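Clubs > Dedden Robotics Club > Minutes > June

DEDDEN ROBOTICS CLUB
Minutes of the June meeting

Chair: Ghizlane Fawzy
Minutes: Firdevs Tekin
Meeting opened at 6:40 p.m. Quorum met.

1. Minutes of the previous meeting
Approved with one correction. The spare motor controller was borrowed by the Priden team, not by us.

2. Money
Balance is $1,007. The entry fee for the Fonseca Student Challenge has been paid and is already out of that figure. Firdevs still needs receipts for filament and cable ties. Anything handed in after the next meeting will not be paid back.

3. Table task, progress report
The task is the same one we entered under: pick up the flatware by the towel or plate, move it where the rule card says, do not knock over the groceries. Ghizlane reported for the arm group. The left arm is tracking better after the wrist offset was changed. The right arm still overshoots when it comes in from the side.

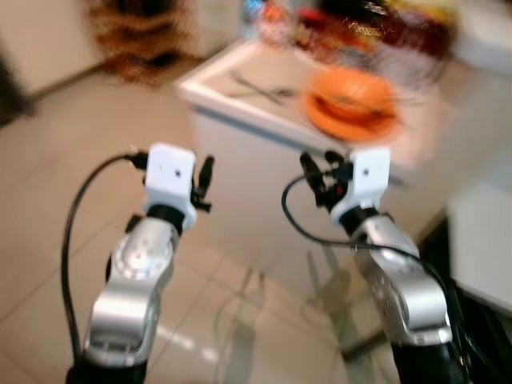 The group wants to slow down the approach and keep the current speed for the return move. Discussion on whether this costs too many points. The rule sheet gives time points only after all pieces are placed, so the slower approach was agreed. Ghizlane will change the setting in the shared file and put her initials next to it.

There was a question about crossed pieces. The rules allow the judge to set a fork and spoon any way up, including one over the other. Our plan had been to take the fork first every time. Two members thought the arm should take whichever piece is on top. Left open until the next practice.

4. Towel
The towel start is harder than the bare counter start. The fingers have to come down low and the cloth can move with them. Firdevs asked that each towel run be logged on its own sheet, as the last batch was mixed in with the plate runs and could not be sorted out afterward. 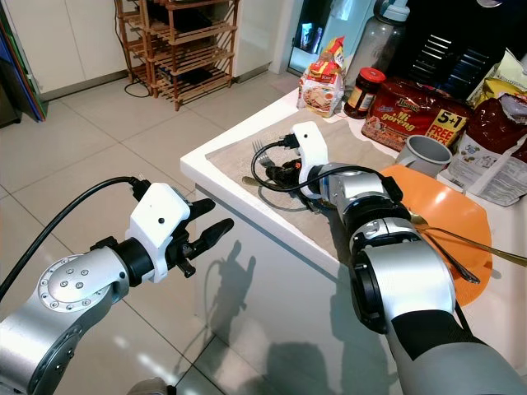

Right gripper down on the towel, fork and spoon handle at the towel's left side.

Packages stay at the back of the counter for all runs. No one is to clear them away to get a better score in practice.

5. Grip and drops
The upright hold on the fork was reviewed. Members liked it for placing but not for long moves. It was proposed to shorten the lift and turn the wrist later. Agreed to try 29 runs with the new lift and compare with the old log before anything is changed for good.

Drop rule: a piece that lands on the floor stays there until the run is called. Reaching in while the arms are live is a safety stop, and the run is scored zero. This was in the handout but several people had not read it.
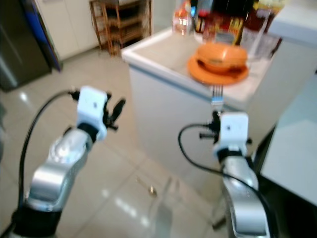

6. Fonseca Student Challenge
Team list is due by the end of June. We can send one team and 2 alternates. Names to Ghizlane. Palavton has offered us space in their van for the arms if we crate them ourselves. Accepted with thanks. Firdevs to ask about the crate size limit.

7. Other business
Request for a second label maker. Declined for now.
Younger members asked if they can run the arms without a senior member in the room. No change to the rule.

Actions
Ghizlane: approach speed, team list
Firdevs: receipts, separate towel log sheet, crate size
Arm group: 29 runs with new lift

Meeting closed at 8:05 p.m.

Filed under: Minutes, Arm Group, Fonseca Challenge

Comments (3)

priden_parent
We still have your motor controller. Can bring it to the next practice if someone tells me what time.

Osk
On item 3, I was one of the two. If the spoon is on top and you go for the fork first you just drag both of them. Can we at least test it?

G. Fawzy
Yes, put it on the practice list. Priden, 5:30 is fine, thank you.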